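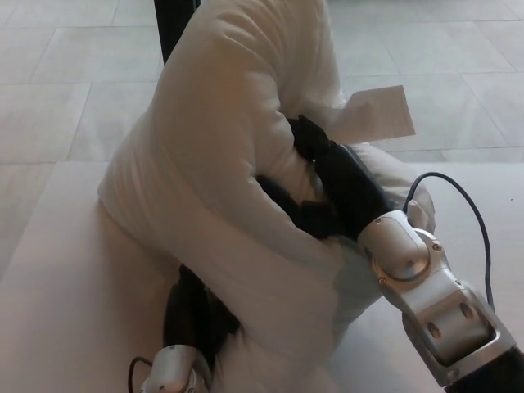 Plollthorpe Winter Coat Share
Minutes of the February planning meeting

Meeting opened at 5 p.m. Shaohua Wan in the chair. Minutes of the last meeting were accepted with one correction: the rack order was from Zoder - not Stullitari.

1. Stock
The count of coats on hand stands at 1081. Roughly 40 of these still need sorting by size. Puffer coats take up most of the shelf space and the group talked about how to fold them. Agreed: lay the coat on the table, bring the sleeves in, press the air out from the hem up, then roll toward the collar. Coats with a hood are to be hung.

2. Tags
Paper tags stay on until a coat is handed out. Size goes on in pencil. Blank tags are to be filled in at the folding table before the coat goes to the shelf.

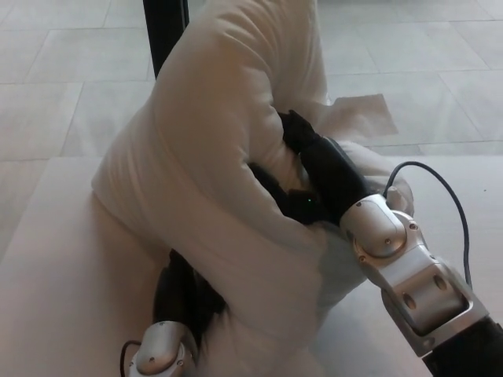 White puffer jacket bunched up on the table

3. White and light coats
It was asked whether these should be bagged. Agreed to bag them after folding, one to a bag, with the tag facing out. Clear bags to be ordered from Zeng. Tables to be wiped down before light coats are put on them.

4. Money
Balance is $2405. The bag order was approved. A second steamer was discussed and held over - the Stullitari quote has not come in.

5. Other business
The side door sticks. Shaohua will call the landlord again.

Action items
Order bags: Shaohua
Write up folding steps for the wall: open, no name yet

Meeting closed at 6:15 p.m.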